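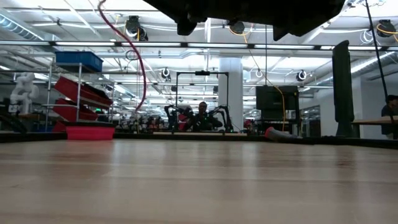

Oiling a wood top is my favorite July job, and it's way easier than people think! Start by clearing your work area and wiping everything down with a barely damp cloth. You're after a smooth, pale top like this one, where you can still make out the faint grain and the lights reflect softly off it. Let it dry for 40 minutes (I go make coffee), then rub in a thin coat of oil, always with the grain.

Wipe off the extra, wait six hours and do it again. Got a sticky patch? Rub it with a little fresh oil and a clean rag.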